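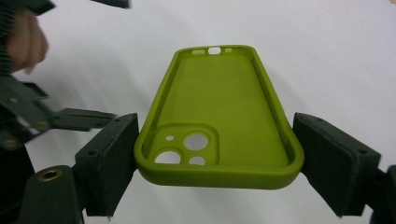
A green silicone phone case held between the foam-faced pads of a hand-held gripper, with a second gripper behind it.

Magesa, a repair and resale shop for used phones, has approved the purchase of six hand-held grippers and set money aside for a robot arm next year, the company said in March.

The grippers will be used at the packing benches, where phone cases are sorted, turned and placed into trays before shipping. Workers will do the job with the tools in hand while the motions are recorded. The recordings will then be used to train an arm to do the same work.

Each set of grippers, with mounts and spare pads, costs $2,785. Magesa is buying three sets of two from Nondus, which will also supply the recording software under a one-year license.

Operations manager Berenice Varela said the shop looked at buying an arm first and decided against it.

"We had a quote for the arm in hand last fall," Varela said. "Then we sat down and asked what it would be doing in its first month, and we didn't have a good answer. With the hand tools we can start on our own products and our own benches."

The first items on the list are soft silicone cases. Varela said they are harder to handle than they look – they bend when squeezed from the sides, and the pads have to press on the rim firmly enough to lift the case without folding it. Hard plastic cases and boxed chargers will come later.

Pads are a separate line in the budget. The foam that touches the product wears along the edges, and the plan calls for 200 replacement facings over the length of the project. Emmanuel Kimaro, who put the budget together, said he first left them out.

"I had the tools, the license, the computers and the training hours," Kimaro said. "Then I talked to people at Budura who had been through this, and they told me to add foam, screws and a second set of everything that gets touched all day."

Budura runs a parts warehouse in the same business park and began a similar program before Magesa did. The two companies have agreed to share notes on wear and repair costs but will keep their recordings separate.

Training hours are the largest cost in the plan. Workers will spend part of each shift on recording and will be paid their normal rate. Magesa did not release the full amount.

The company has not picked a supplier for the arm. Kimaro said bids will be requested after the first 3 months of recording, and that Ferer and one other firm have already asked to be included. Bidders will have to show that their arm can carry the same finger pads used on the hand tools.

Varela said no jobs at the packing benches will be cut during the project. A decision on whether to release the arm money is expected after the bids are in.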